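In praise of three foam blocks

I gave away most of the toys in February. It took two car loads and the better part of a morning, and I came home feeling lighter than I had in years. What I kept would fit in a shoebox with room to spare, and the best of it is a handful of plain foam cubes, soft enough to sit on if you're careless (I have been careless).

I want to make a case for them, mostly because I seem to be in a shrinking group. When I told my friend Katherine Palomino I'd be buying more foam blocks for her little boy's birthday she went quiet in that polite way, and then she asked whether he wouldn't like something that did a bit more. Well, no! I don't want it to do more. I've bought presents that did more. One of them sang at 2 in the morning from the bottom of a cupboard and I had to get up and find a screwdriver.

My trouble with the big sets is that they've already decided what you're building. There was one at the Olerwood playgroup with 607 pieces, and a booklet, and a right answer. The children did it once with a lot of help, a few bits went missing, and after that it was a tub of sadness. Foam blocks don't have a right answer. You can lose one under the sofa for months and the rest carry on perfectly well.

They also look lovely, and I'm allowed to care about that because I'm the one who has to live with them. Ximeng Xia, who taught me most of what I know about running a table for small children, used to put out a few blocks on a plain cloth and then sit on her hands. I thought she was being lazy, if I'm truthful. I'd come from the school of tipping the whole lot out with a crash and shouting "Who wants to build?" But a plain brown top and a few soft colours is a surprisingly inviting thing, and a gap between one cube and the next is practically a dare. Somebody has to push them together, or pull one away, or go off and find a fourth.

A few cubes and a lot of table:

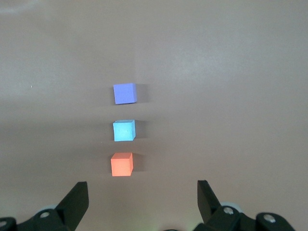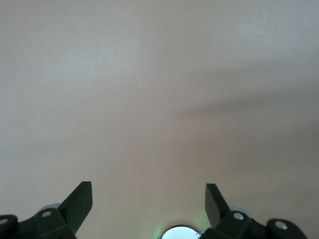
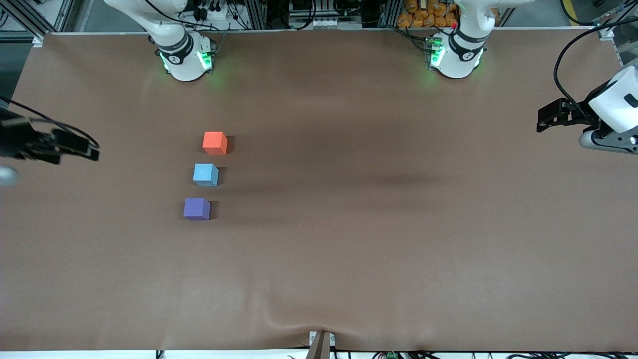 How many blocks should you put out for a toddler to begin with?
Start with three or four in different colours, and add more once those are being stacked, lined up or carried off.

I get asked that one a lot, and people generally think my number is mean. I thought so too when Ximeng first told me. We once had 56 out at the same time in Fernamley hall, every block we owned, and what you get with 56 is throwing. Children wade about in them. It's great fun for a quarter of an hour and there's a place for it, but I wouldn't call it building.

Three is a different sort of game. Three can be a line, or a tower, or a mummy and a daddy and a bus. You can swap the ends over and see who notices. Children who won't say a word to me will say "blue" if the blue one has moved, and say it very crossly as well. I've had whole conversations about whether a thing was purple or a sort of blue, and I still don't know, and I don't think it matters in the least.

The other thing I'd stick up for is the bare table. We're all terrible for filling it – a mat with roads on, a tray, some animals, a beaker, somebody's raisins. Take it off! A row of blocks needs somewhere to go. If you've got a cover on, let it rumple a bit too. I used to go round smoothing ours flat between sessions and I've stopped, because a crease makes a perfectly good hill.

I will grant the other side a couple of points. Foam isn't much good for tall towers, it's too light and a sneeze will have it over. It gets chewed, and for anyone still putting everything in their mouth you'll want blocks too big to fit and a grown-up close by. And wood makes that wonderful clonk, which I do miss. I paid 75p for an old wooden one at a jumble sale purely for the noise it makes on the kitchen floor.

But for an ordinary wet afternoon, with one small person and one tired one, I'd take the foam cubes every time. Katherine's boy got his in the end, wrapped in newspaper. He lined them up along the windowsill, went to have some cake, and came back to move the orange one.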